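4 Cup handling in the home: turning, stacking, putting away

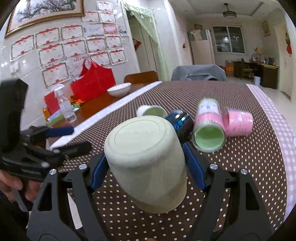

Fivar home tasks working group, Gendurham. Revised Feb 21, 2026

Figure 3. Cup task on a domestic table. Pale cup held upside down between the two finger pads, further containers behind it, a second gripper at left.

We chose cups for the third chore. Dull job, every household does it, and most machines still do it badly. The set in Figure 3 is mixed on purpose – matte, glossy, clear – and several pieces lie on their sides, so a plain top-down grasp will not do. Polka-dot cloth stays on. Earlier tests at Pryor used a bare bench and the scores did not carry over to kitchens.

Training used 900 demonstrations recorded by hand with the grippers, of which 436 involved turning a cup over. The rest were pick and place only. Policy trained once, no tuning per home. Tested in 4 homes, all unseen.

Results. Upright cups: fine nearly everywhere. Cups lying down: 70 per cent placed correctly on first try, against a person who simply does not miss. Most failures came at the turn, with the rim touching down early and the cup tipping. A wide cup leaves the fingers little room to shift thier hold, and a tapered side makes the pads slide towards the narrow end. Clear containers were the next problem. Depth readings on them were poor and the arm often closed short.

The Hirnik controller helped with slip but slowed everything down. We report both settings in Table 5. Speed matters less than we first thought, at least for clearing up after a meal – an owner can leave the room. Breakage matters more, and we have not tested on glass or thin china yet. That is planned for March, same homes, same the cloth.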